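Home > Local > Consumer Watch

Bedroom "reset" plan comes to Hadthorpe with big claims and thin numbers

Mon 31 January

18 comments | 42 shares

HADTHORPE – A home-organizing company says it can give people in Hadthorpe back a chunk of their week by changing how they make their beds. The figures it has put forward so far don't show that.

Brandia, which sells household routines by subscription, opened sign-ups here last week for a program it calls the Bedroom Reset. For $105 a year, a household gets one home visit, a printed checklist and a set of short lessons on bedding, pillows and the clothes that pile up on top of both.

The sales pitch is that the bed is the biggest flat surface in most homes, so whatever has no place ends up on it. Few people would argue. Anybody who has come home tired has dropped a sweater on the comforter and left it there. The question is whether it takes a paid program to pick the sweater up again.

At an introductory session in the Kahsay Street apartments, the work was very ordinary. There was a wide bed with a pink flowered cover, turquoise fabric showing under it, and something dark gray lying across the top. Visitors were told to clear first, smooth second and put pillows on last. That was the method, and it took up most of the hour.
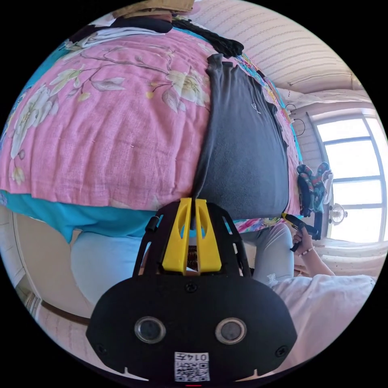 What the company says

Brandia's flyer says that members "save up to 31 hours a year" once they follow the routine. The words "up to" are doing a lot of work in that sentence. The number comes from a survey that Brandia paid Curov, a market research firm, to run last May.

A summary of the survey was handed out at the session. It says that Curov sent questions to 2767 households and got 546 back. That's fewer than one in five. The summary doesn't say how those households were chosen, or whether the ones that answered were already customers. A person who likes talking about tidy bedrooms is more likely to fill out a form on the subject than a person who doesn't.

The time savings were also self-reported. People were asked how long they thought they used to spend looking for clothes, straightening covers and re-folding things, and then how long they thought they spent now. No one was timed. There was no second group going about its mornings as before, so there's nothing to compare the answers with.

Asked about this, the company said in an email that the survey was "intended to reflect how members feel about their homes" and that a longer report is being prepared. It gave no date for the report. The flyer talks about hours, though, and a feeling is hard to convert into hours.

What is in the lessons

The lessons themselves are harmless and in places useful. The first one deals with layers. If a sheet or blanket in a second color is poking out below the quilt, the advice is to lift the quilt and pull the lower layer straight before touching anything on top. Tugging at the quilt first just moves the crooked part to the other side of the bed.

The second is about clothes. Items left on the bed are to be sorted by whether they'll be worn again before washing. Those that will be go on a hook or a chair, and the rest go in the wash. Members are asked not to fold anything on the bed itself, a rule that drew some grumbling from the people in the room, several of whom said the bed was the only place they had to fold.

The third lesson covers pillows and is the longest of the set, for no clear reason. It recommends lining up a pillow with the head of the bed and leaving decorative ones off on weekdays. Whether a pillow set down at a slant costs a household any time at all isn't discussed.

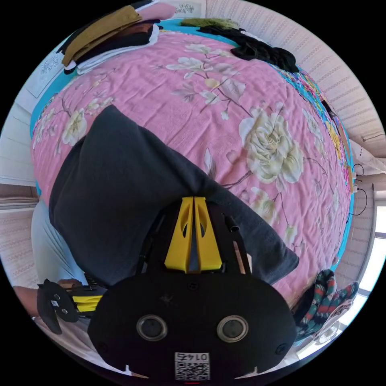 The Hadthorpe Courier – Consumer Desk

The yearly price covers one bedroom. A second bedroom is extra, and so is any visit after the first one. The flyer mentions neither charge. Both are in the membership terms, on the second page, under a heading about scheduling. The membership renews by itself unless it is canceled in writing 30 days ahead.

None of this is hidden in any legal sense. It does mean that a family with three bedrooms would pay a good deal more than the number printed in large type, and could easily pay it twice before noticing.

Brandia says that the home visit is where members get the most for their money, and the visit may well be the strongest part of the offer. Having another person in the room tends to get a job done. At Kahsay Street, there was more talk about what to do with a pile of light-colored trousers in general than about any particular trick, and the people who stayed afterward seemed to enjoy comparing notes. Two of them said they would sign up. Several others took a checklist and said that they would try it at home for free – a sensible plan, as the checklist contains nearly everything in the lessons.

The checklist fits on one side of a sheet of paper. Its steps, in short: take everything off the bed, open the window, straighten the bottom layer, pull the quilt even on both sides, put the pillows back, and deal with the clothes before leaving the room.

Other claims are shakier. The flyer says a made bed leads to "better sleep and better mornings," with no source given. The Curov summary has one question on sleep, and it asks only whether members "feel more positive" about going to bed. The summary gives no breakdown of the answers. When the Courier asked to see the full results, Curov said they belong to its client. Brandia said it would consider the request.

The company also says that the program has been "tested in real homes." It didn't say how many, where, or what would have counted as failing the test.

Two more introductory sessions are planned at the Kahsay Street apartments, both free to attend. Checklists will be at the door. Residents thinking of joining may want to ask for the price of every bedroom they have, in writing, and to read the second page of the terms before they hand over a card number.

The Courier will look at the longer report if Brandia releases it.

Filed under: Home services, Subscriptions, Hadthorpe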